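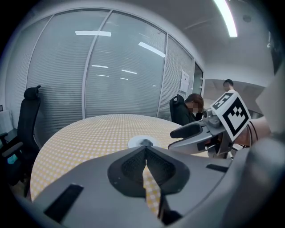 The Round Room, Finally Finished

I promised pictures of the new meeting room back in March and then kept putting it off, mostly because I wanted the last of the boxes gone first. Well, the boxes are gone! So this is the page for everyone at Stastley who keeps asking what we did with the corner on the second floor, and for the few of you from the Arier office who will be using it when you come over. It's a short gallery (one picture so far, with more to follow when I get around to the hallway and the coffee nook), and I've put my notes underneath so you can match them up with what you see.

The table

The big round one with the pale yellow and white checks is the thing people either love or tease me about. I love it. Our old table was a long brown rectangle, and whoever ended up at the far end of it spent the whole meeting saying "sorry, what?" With a round top you can hear everybody, and you can spread your stuff out without taking over someone else's spot.

Graziella Fontana voted for plain white and I voted for the checks, and Corrado Longo said he'd go along with whichever one of us stopped talking about it first. I'm still not sure how I won that. Graziella says it reminds her of a picnic, and I've decided to take that as a compliment.

The middle

See the round white hub in the center of the table? I get asked about that more than anything else. I wanted the middle kept simple, so please don't park the plant there again (you know who you are). If you're bringing drinks, bring a coaster too. There's a stack of them on the shelf outside, and I check the tabletop at the end of the day more often than I'd like to admit.

The chairs

Black office chairs, and the tall mesh-backed one with the headrest is my favorite by a mile. It's the one over on the left, by the glass wall. It has armrests too, and once you've sat in it for an afternoon you won't want to give it up. We ordered from a little catalog called Pace after trying out way too many seats, and I think my back has forgiven me for the old ones. They do roll away on people who want an extra seat for their desk — please roll them back! I've gone looking for that tall one more than once and found it down by the printers.

The glass and the blinds

The curved glass wall is the reason I wanted this room in the first place. It follows the room around in tall panels with thin uprights between them, and it makes a pretty ordinary corner feel a bit special. The blinds are horizontal, a pale gray, and I like them best closed, the way they are in the picture. The light goes soft and you stop watching who's walking past.

I did go back and forth on the color for weeks. The sample card from Indis had a warm cream on it that looked lovely in my hand and awful when I held it up next to the glass, so gray it was. The full order came to 156 slats, plus a few spares that now live in my bottom drawer. If you bend one, come and tell me and I'll swap it. I won't be mad. (I'll be a little mad.)

The doorway end

There's an open doorway at the end of the room, and I'd like to keep that stretch clear of bags and coats. We had a coat stand there for all of two days and everyone walked into it, me included. It's in the hallway now, where it has plenty of room and only gets bumped by the mail cart.

What it cost, for those who asked

We had 2,000 dollars set aside for the room after the glass was done, and we came in under by 60. I wanted to spend the leftover on a nice clock. Corrado wanted cookies for the first big meeting, and I have to say the cookies were very good. The clock can wait until next year.

Still on my list

A dimmer for the lights, if I can talk the building into it. A hook for the whiteboard markers bag. Something for the walls in the hallway, where I've got my eye on a set of old maps that Graziella found in her garage. And a proper booking sheet, as the paper one on the door has been scribbled over so many times I can't read it anymore. For now, if you want the room before 8 in the morning, send me a note and I'll write you in.

More pictures soon, starting with the coffee nook once the new shelf is up.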